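Suchbegriff eingeben Suchen Menü schließen

Das Versprechen der glatten Kante

Ordnungsratgeber verkaufen das Falten als Lebenskunst. Unser Autor hat es ausprobiert und bleibt bei seinen Zweifeln.

Von Évan Millet

Der Kurs heißt »Ruhe im Schrank«, kommt vom Anbieter Plirkalell und umfasst 8 Lektionen. In der ersten wird noch gar nicht gefaltet. Man soll seine Kleidung aufs Bett legen und »begrüßen«. Ich habe meine T-Shirts nicht begrüßt, ich kenne sie ja. In der zweiten Lektion geht es dann immerhin um Stoff: Ärmel nach innen, Saum zum Kragen, dann dritteln, bis ein Päckchen entsteht, das von allein steht. Bei der Kursleiterin steht es. Ihre Shirts sehen allerdings aus, als hätte sie nie jemand getragen.

Dass Aufräumen hilft, will ich gar nicht bestreiten. Wer morgens im Halbdunkel ein bestimmtes Hemd sucht, findet es im geordneten Fach schneller als im Haufen. Mich stört, was alles dazuverkauft wird. Die Firma Zolusier bietet ein Faltbrett für 30 Euro an, dazu Trennstege für die Schublade, die natürlich nur in bestimmte Schubladen passen. Meine gehört nicht dazu. Das Brett wiederum ist für Erwachsenengrößen zu schmal, jedenfalls für meine, und die Breite der Knicke richtet sich danach, wie gerade man den Stoff vorher hingelegt hat. Wer das kann, braucht kein Brett.

Und das Hinlegen ist nun einmal die eigentliche Arbeit. Baumwolle macht, was sie will. Man streicht sie an einer Seite glatt, und auf der anderen wirft sie Falten. Auf dem Bett kommt hinzu, dass der Untergrund nachgibt und das Laken selbst Wellen schlägt. Sämtliche Anleitungen, die ich gelesen habe, setzen einen Tisch voraus. Gefaltet wird in den meisten Haushalten trotzdem auf der Matratze, denn dort ist Platz.

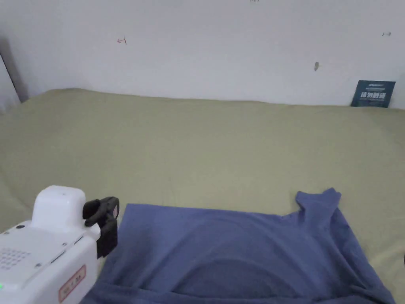
Ausgangslage: ein blaues T-Shirt auf olivgrünem Laken, ein Ärmel steht nach oben.

Bei einem solchen Ärmel fängt die Theorie an zu wackeln. Das Buch »Jasness«, in Ratgeberkreisen viel zitiert, empfiehlt, das Kleidungsstück an den Schultern zu fassen und einmal kräftig auszuschlagen. Das klappt manchmal. Häufiger liegt es danach anders schief, und man zupft eben doch mit den Fingern nach, erst die Seitennaht, dann den Saum. Von diesem Zupfen ist auf 1.418 Forenbeiträgen zum Buch erstaunlich selten die Rede. Dort wird über Drittel oder Viertel gestritten, mit einer Härte, die ich sonst nur von Grillthemen kenne.

Meine eigene Methode hat keinen Namen. Längs zusammenlegen, Ärmel umschlagen, zweimal quer – fertig. Das Ergebnis ist ein ungefähres Rechteck und fällt um, wenn man das Nachbarshirt herauszieht. Schlafshirts falte ich überhaupt nicht mehr. Sie liegen in einem Korb, und noch hat sich kein Gast darüber beschwert. Lektion 8, »Der Schrank als Spiegel«, habe ich mir übrigens gespart.

Das Faltbrett lehnt jetzt hinter der Tür. Die Rücksendefrist ist abgelaufen.

Kontakt Impressum © Magazin Palamarchuk, Mai 2020 Nach oben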